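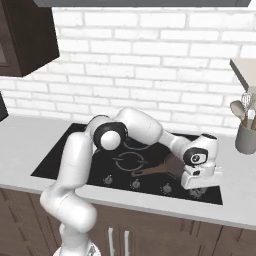 一、黑色玻璃灶台每天怎么擦

我搬到 Predmont 以后，第一次用玻璃面的灶台。以前家里都是煤气灶，用钢丝球擦就可以。第一个月我也用钢丝球，结果留下很多细的划痕，到现在还看得见。所以第一条请记住：玻璃灶台不要用钢丝球，也不要用粗的去污粉。

每天做完饭，我是这样做的：

1. 关火，等灶面完全凉。余热灯灭了以后再等几分钟。
2. 用湿的软布先擦一遍，把盐粒和碎渣带走。沙子一样的小颗粒最容易划伤玻璃。
3. 滴两三滴洗碗液，打圈擦。
4. 换一块干净的湿布，把泡沫擦掉。
5. 最后用干的超细纤维布擦干，从左到右，一个方向。

如果第五步省掉，黑色的玻璃上会有一道一道的水印，白天看特别明显。这里的水比较硬，我试过让它自己干，不行。

二、糊掉的东西怎么去

牛奶、粥、糖水溢出来，处理的办法不一样。

牛奶和粥：凉了以后，把厨房纸浸湿，铺在上面，二十分钟后再擦。太厚的话撒一点小苏打，再盖湿纸，时间延长到四十分钟。

糖水和果酱：糖冷了会粘得很紧，硬去掉有时会带下一小片玻璃。很多说明书都写要趁热用刮刀处理，手上要戴隔热手套，刮刀要用金属的专用刮刀，角度放低，大概三十度。我自己胆子小，做果酱的时候就在旁边看着，不离开。

刮刀我用的是 Zangate 五金店买的，刀片可以换。刀片有缺口就马上换，不要舍不得。用完把刀片收回去，放在孩子拿不到的抽屉。

三、白砖墙上的油

刷了白漆的砖墙好看，但是油烟落在上面也很清楚，特别是砖缝。我的做法是每个星期六上午擦一次，不让油积起来。积了三个月的油，要花一个上午。

温水一升，洗碗液一小勺，不要再多。海绵拧到不滴水，从下往上擦。很多人习惯从上往下，可是脏水流到干的墙面上，会留下黄色的印子，比较难去。擦完再用清水布从上往下过一遍。

砖缝用旧牙刷。刷毛要软，因为硬毛会把漆刷掉。如果已经掉漆，先别急着补，等墙面完全干透，至少过一夜。补漆用小号的平头刷，薄薄两层，中间隔四个小时。我在八月补过一次，天气很潮，四个小时不够，第二层起了小泡，后来磨掉重新来。

墙上如果没有刷漆，是裸砖，上面的方法不适用。裸砖会吸水，也会吸油，最好先问卖封闭剂的店。

四、抽油烟机的滤网

滤网我两个月洗一次，炸东西多的月份要提前。

水槽塞好，放很热的水，加三大勺小苏打和一点洗碗液，把滤网平放进去泡半个小时。翻一面，再泡半个小时。然后用软刷顺着网的方向刷，冲干净，立起来晾干。没有干的滤网请不要装回去。

铝的滤网不要用强碱的清洁剂，会变黑发灰。我的第一副就是这样坏的，换了 Dufour 的一副通用尺寸，用剪刀修了边才放进去。买之前先量长和宽，也要量厚度，我当时忘记了厚度。

机器下面的那条边最容易挂油，手指摸一下就知道。用厨房纸沾一点食用油先擦，油会把旧油带下来，再用洗碗液的水擦第二遍。听起来有点奇怪，但是比直接喷清洁剂省力。灯罩旁边不要喷水，先喷在布上。

五、深色木柜门

深色的柜门不怕脏，怕白印。手上的水、蒸汽、洗碗液干了以后都会留下白色的一块。

平时用拧得很干的布擦，马上用干布再擦。带框的柜门，框里面的四个角会积灰和油，用棉签，或者把布包在竹筷子的尖头上，慢慢走一圈。

已经有黏黏的感觉，就用温水加几滴白醋。白醋先在柜门里侧不显眼的地方试，等干了看颜色有没有变化。我的邻居没有试，门的中间淡了一块。

每年两次，我用 Zireo 的木蜡薄薄上一层，过十分钟擦掉多余的。多了会粘灰。这一条只适合木头表面，贴皮的门不用上蜡，上了也没有作用。

靠近灶台的柜子，底面也要擦。站着看不见，坐在小凳子上抬头看，常常有一串一串黄色的小油珠。电饭锅和热水壶也不要放在柜子正下方，蒸汽往上走，木头时间长了会鼓起来。

六、台面和小东西

切完柠檬、番茄，台面要马上擦。石头的台面有的怕酸，光泽会掉，这个没有办法在家里修好。

热锅不要直接放在台面上，准备两个木垫子，一个放左边，一个放右边，这样着急的时候手边总有一个。

抹布我分三种颜色：蓝的擦灶台，白的擦墙，灰的擦柜子。每天晚上用热水洗，挂开晾，不要团在水龙头上。海绵两个星期换一块。换下来的剪掉一个角，拿去洗鞋子。

七、常常收到的两个问题

可以用玻璃清洁剂擦灶台吗？

我不用。有的里面有氨水，说明书里写不建议，而且下次开火的时候会有味道。要亮一点的话，白醋和水一比一，喷在布上擦，效果也很好。灶面热的时候不要做。

小苏打和白醋要不要混在一起？

混在一起会冒很多泡，看着很厉害，可是两样东西互相中和，最后剩下的差不多只是盐水。我现在分开用：先小苏打去油，擦干净，再用白醋去水垢。下水道也是一样，先倒小苏打，再倒热水。还有，白醋和含氯的漂白剂绝对不能一起用，会出有毒的气体。

下一页写冰箱的密封条和冷冻室的霜，还没有写完。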